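3.2 包装の再封行動と保管環境
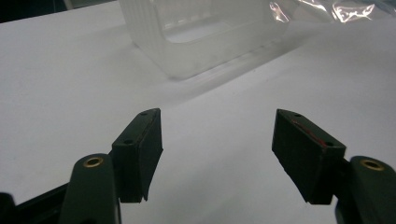 図3　白い台の上に置かれた半透明の容器と、しわの寄ったポリ袋

家庭における乾燥食品の品質低下は、未開封時の保管期間よりも、開封後の扱いに左右される部分が大きい。前節では購入頻度と在庫量の関係を整理した。本節では、開封後の食品がどのような状態で置かれ、どの程度の間隔で再び開けられるかを、日誌調査の結果にもとづいて検討する。

調査の対象としたのは、二人以上で暮らす世帯のうち、週に三回以上自宅で調理を行うと答えた世帯である。募集はTastanoの会員向け掲示を通じて行い、記入に不備のあったものを除いて89世帯を分析に用いた。各世帯には、小麦粉、乾燥わかめ、煎りごま、削り節、パン粉の五品目について、開封した日から使い切るまでの記録を依頼した。記録項目は、開封の時刻、取り出した量の目安、閉じ方、戻した場所の四つである。量については計量を求めず、「大さじ一杯未満」から「袋の半分以上」までの五段階から選ぶ形式とした。

閉じ方の分類は、予備調査の自由記述をもとに作成した。最終的に用いた区分は、(a)袋の口を折るだけ、(b)輪ゴムまたはクリップで留める、(c)袋に付いたチャックを閉じる、(d)袋ごと容器に入れる、(e)中身を容器に移す、の五つである。図3には半透明の容器としわの寄った透明な袋が見える。なお、(b)と(d)を併用する例が少なからず見られたため、この場合は(d)に含めた。併用を独立の区分とすることも検討したが、品目ごとに分けると該当数が小さくなり、比較に耐えないと判断した。

開封の記録は五品目を合わせて447件得られた。このうち、同じ袋について最初から最後まで閉じ方が変わらなかったものは半数に満たない。変化の向きには偏りがあり、開封直後には(c)または(d)であったものが、残量が減るにつれて(a)または(b)へ移る例が目立った。とくにパン粉と削り節でこの傾向が強い。自由記述には「あと一回で終わると思ったのでそのまま折った」「容器を別のものに使いたかった」といった回答があり、残量が少ないときほど密閉の手間が省かれている様子がうかがえる。一方、乾燥わかめでは、残量にかかわらず当初の閉じ方が保たれやすかった。湿気による変化が手触りで分かりやすく、過去に失敗した経験が記憶されているためと考えられるが、本調査の項目だけでは確かめられない。

容器への移し替えについては、品目による差が明瞭であった。小麦粉は(e)の割合が五品目中でもっとも高く、煎りごまは低い。煎りごまの包装にはチャック付きのものが多く、移し替える必要が感じられにくいのであろう。移し替えを行う世帯では、元の袋に印字された賞味期限が失われることが多い。期限を書いた紙を貼る、袋の一部を切り取って容器に入れるなどの工夫をしていたのは13世帯にとどまった。期限の情報が手元にない場合、使用の可否はにおいや見た目で判断されており、判断に迷った末に廃棄したとの記述も複数あった。

戻す場所に関しては、調理台の近くの引き出しや棚がもっとも多く、冷蔵庫がこれに次いだ。ただし冷蔵庫に入れる場合でも、取り出してから戻すまでの間、袋が開いたまま台の上に置かれる時間が生じる。11月に実施した追加の聞き取りでは、調理が終わるまで戻さないと答えた世帯が多く、夕方の調理では袋が一時間近く室温に置かれることもあるという。冷えた粉類を湿度の高い室内で開けておくと、表面に水分が付く。冷蔵保存が常に有利とは限らず、出し入れの頻度と合わせて評価する必要がある。

以上の点を確かめるため、閉じ方の違いが吸湿に与える影響を小規模な試験で調べた。試料には市販の薄力粉100 gを用い、(a)から(e)の条件で台所に近い温湿度の室内に置いた。(d)と(e)には同じ型の蓋付き容器を使い、(b)には幅の広いクリップを使った。試験室の温湿度はEhlersの記録計で連続して測定し、一日に一度、決まった時刻に開閉を行って実際の使用を模した。開けておく時間は三分とし、その間に匙で一度かき混ぜた。

質量の増加は(a)でもっとも大きく、(b)がこれに続いた。(c)、(d)、(e)の間の差は小さく、測定のばらつきと区別できなかった。ただし(c)では、チャックの溝に粉が入り込んだ試料で増加が大きくなった。溝を拭き取ってから閉じた試料ではこの増加が見られず、チャックの性能は粉の付着に強く影響されるといえる。日誌調査でも、小麦粉やパン粉の記録に「チャックが閉まりにくくなった」という記述が繰り返し現れており、試験の結果と整合する。

この試験にはいくつかの制約がある。第一に、開閉の回数を一日一回に固定したが、日誌では数日使わない期間と、同じ日に二度開ける場合とが混在していた。第二に、残量が減ると容器内の空気の割合が増えるが、試料の量は試験期間を通じて変えていない。第三に、削り節のような香りの低下が問題となる食品では、質量の変化だけでは品質を表せない。香りの評価については、Provleyの試験室で用いられている手順を参考に、別途の官能評価を準備している。

包装を設計する側から見ると、密閉性能を高めることに加え、使い終わりに近い段階での閉じやすさを考える余地がある。残量が減った袋は自立しにくく、口元を持つと中身が片寄り、閉じる動作そのものが面倒になる。底の幅を残量に応じて折り込める形状や、口から離れた位置に折り目を設ける方法は、この点で検討に値する。次節では、Pradusの提供による折り目の位置が異なる三種の試作袋を用い、閉じる動作に要する時間と、利用者による手間の評価を比較する。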